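Tabletop Wipe and Clay: README

Maintainer: Zixuan Xia
Notes and complaints: Salma Shehata
Status: usable, with the reservations below

What this is

A small set of pictures of two tabletop activities, wiping a marker line off a whiteboard and handling a lump of modeling clay. Cleron asked for "everyday desk messes." I have my doubts that one squiggle and one lump cover the everyday desk, but they are what we have, so the name of the folder stays modest.

The whiteboard

Small, rectangular, rounded corners, thin black frame. It lies flat on a light gray table and was never hung or propped up. If you care about boards on walls, look elsewhere.
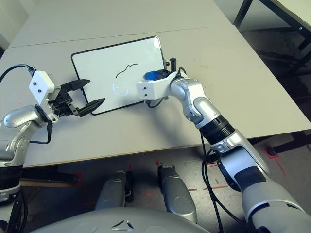
The label we argued over longest is "clean." Taha Amrani wanted to call a board clean once the black line was gone. I don't buy it. Gray smudges are still marks, and anyone who has taught in a room with an old whiteboard knows how much a ghost of last week's writing can bother you. We ended up with 2 labels, "line present" and "residue present," and they are independent. A board can have both. Please don't merge them to get a nicer score.

Glare is the other problem. The surface is glossy and the room lights land on it. A pale ring of reflected light can pass for a faint wiped loop if you are going quickly, and the first round of labels was done quickly. Laimutė Paju went through them again in June and changed more than I would like to admit.

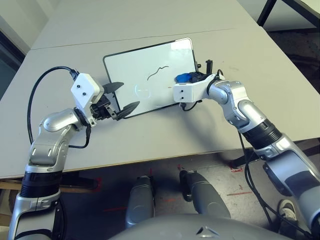 Specks are a nuisance too. Tiny colored marks count as residue if they are on the writing surface and don't count if they are on the frame. Where we couldn't tell, the field is left blank. Blank means unknown, so don't read it as a no.

The clay

Bright blue, with dimples and creases. The shape field is free text, and it shows. Said Ouali writes "tooth," someone else writes "heart," and both are describing the same kind of lump. I would not train anything on that column. The "crease" and "pinched" columns are better. 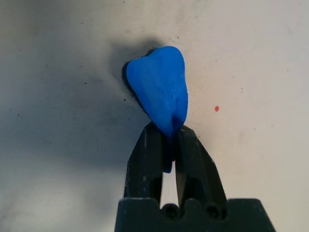
Watch the shadows. Dark edges beside the clay got outlined as part of it in the early masks, which made the lumps look fatter than they are. The masks were redrawn by hand. I checked a share of them and would still call them fair at best.

Files

labels.csv: 801 rows, one per picture
masks: clay only, 400 files
notes.txt: disagreements, unedited

Not included

Any measure of how well a board wipes. People keep asking. One picture can't tell you that, and I'm not going to guess at it in a column.

Corrections go to Salma, with the row number.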